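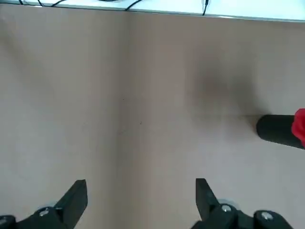
Figure 3 - Vue de la caméra de poignet pendant une démonstration téléopérée : doigts ouverts au-dessus du plan de travail, objet noir à extrémité rouge sur la droite.

4.2 Collecte des démonstrations

Toutes les démonstrations ont été enregistrées sur le poste Lanitz, selon deux modalités. Dans la première, le guidage manuel, l'opérateur saisit le bras par l'avant-dernier segment et le conduit directement jusqu'à l'objet. Dans la seconde, la téléopération, il manipule un bras maître de même cinématique, Leva, dont les angles articulaires sont recopiés par le bras esclave. Le corpus complet compte 993 démonstrations, dont 643 obtenues par téléopération.

Nous attendions du guidage manuel des trajectoires plus courtes, et c'est bien ce que nous observons pour la phase de transport. La phase d'approche nous a en revanche réservé une très belle surprise : les opérateurs téléopérés corrigent l'orientation de la pince beaucoup plus tôt, souvent avant que l'objet n'occupe le centre du champ. Ces corrections précoces sont précieuses pour l'apprentissage - elles montrent au modèle comment revenir d'une mauvaise position, ce qu'une trajectoire trop propre ne contient presque jamais.

La caméra de poignet joue ici un rôle déterminant. Dans la situation de la figure 3, l'objet se trouve à droite et déborde en partie du champ, tandis que l'espace entre les doigts ne laisse voir que le plan de travail beige. La vue contient pourtant l'essentiel pour décider du mouvement suivant : la position relative des deux doigts, le côté où se trouve l'objet et l'axe du cylindre, à peu près horizontal dans l'image. Une ombre diffuse s'étend au-dessus et à gauche de l'objet. Nous avons d'abord voulu atténuer ce type d'ombre par un prétraitement, puis nous y avons renoncé après les essais d'ablation décrits en section 5.1, où les politiques entraînées sur les images brutes se sont montrées plus régulières à l'approche.

Chaque opérateur recevait une initiation courte, suivie de 10 essais non enregistrés. Le protocole, rédigé par Heloísa Batista, impose trois règles : partir pince ouverte, ne pas interrompre un geste pour le reprendre depuis le début, et signaler au pied la fin de chaque phase. La deuxième règle a été la plus difficile à faire respecter, tant le réflexe de recommencer est fort chez les débutants. C'est aussi celle qui a le plus enrichi les données !

Les flux sont synchronisés par le module Tarar, qui associe à chaque image l'état articulaire et l'ouverture commandée de la pince. Aucun recadrage n'est appliqué. Nous conservons en particulier la bande inférieure, où apparaissent les doigts, car elle fournit au réseau un repère visuel stable d'un essai à l'autre. Les démonstrations sont ensuite segmentées en approche, saisie et transport à partir des signaux de pédale, avec une vérification visuelle des transitions.

La politique Suvier, présentée en section 4.3, est entraînée sur le mélange des deux modalités. Un indicateur binaire précise l'origine de chaque séquence ; il est masqué aléatoirement pendant l'entraînement afin que le modèle puisse s'en passer à l'exécution.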